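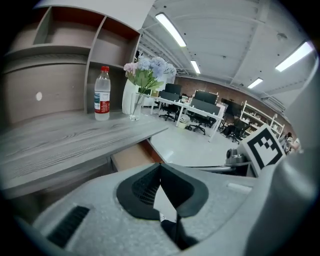

How do you keep artificial hydrangeas from getting that dull, dusty look when they sit out on a desk all year?

Dust them every week or two with a soft brush, wash them a couple of times a year in cool water with a drop of dish soap, and keep them out of direct sun. The dust is easy to fix. Fading is permanent, so the sun matters more.

I've been buying fake flowers for offices and for my own apartment for eight years. I used to think they were tacky. Then I worked on a floor where the real plants kept dying over long weekends, and I changed my mind.

Hydrangeas are the ones I recommend first. A real hydrangea head already looks a little like paper, so the fabric version gets away with more than a fabric rose does. The colors I like for an office are pale blue, lavender and soft pink mixed together. They go with gray furniture and they don't shout. Strong colors look good in the store and then you get tired of them by the second month.

Golshifteh Shirazi, who sat two desks down from me at my last job, was against clear glass for fake stems. Her view was that you can see the plastic. I went back and forth on this. I use clear glass now, but only when the stems are decent: green all the way down, with no wire poking out of the cut ends. If the stems are bad, use something opaque. A tall white vase is the easiest thing to find and it hides everything.

Some notes on arranging, for anyone starting with a bunch straight out of the box.

Open up the heads first. They get flattened in shipping. I hold mine over a steaming kettle for a few seconds at a time, then pull the petals apart with my fingers. Keep your hands out of the steam.

Bend the leaves outward. Most people leave them folded against the stem the way they were packed, and that makes the whole bunch look skinny.

Cut the stems if you need to. You want the flowers low enough that the leaves come out just over the rim of the vase. I use wire cutters, because regular scissors get ruined. Go a little at a time.

I don't put water in with them. I tried it once to make it look more real, and after a month I had cloudy water and rust at the bottom of the wires. Some people pour in clear resin. I haven't tried it and I like being able to take the flowers out to wash them.

For washing, fill the sink with cool water, add the soap, and test one petal first in case the dye runs. Mine from Muramel were fine. A cheaper bunch I got in September turned the water blue and I stopped right there and used a damp cloth on the rest. Swish the heads around, rinse, shake, and hang them upside down over the tub. They take most of a day to dry.

On price, I paid 19 dollars for the last bunch and I think that's fair. I have seen arrangements for 50 that were the same flowers in a nicer box.

As for where to put them, I like the corner of the desk by the shelves. It's out of the way of the keyboard, and people walking past can see them. Don't put them inside an open shelf compartment unless it's a big one. The heads get squashed against the top and you lose the shape. Also don't set them on the side where you open a drawer. I have knocked a vase over reaching for a stapler, and glass on a wood desk is loud.

Tamás Balogh asked in the comments last time whether one vase is enough for a big open office. I think one per row of desks is plenty. When there's one on every desk it starts to look like a banquet room.

I still owe a post on fake eucalyptus. I ordered some from Grovska and it smells strongly of plastic, so it's airing out on the balcony for now. I'll write it up when I can stand to have it indoors.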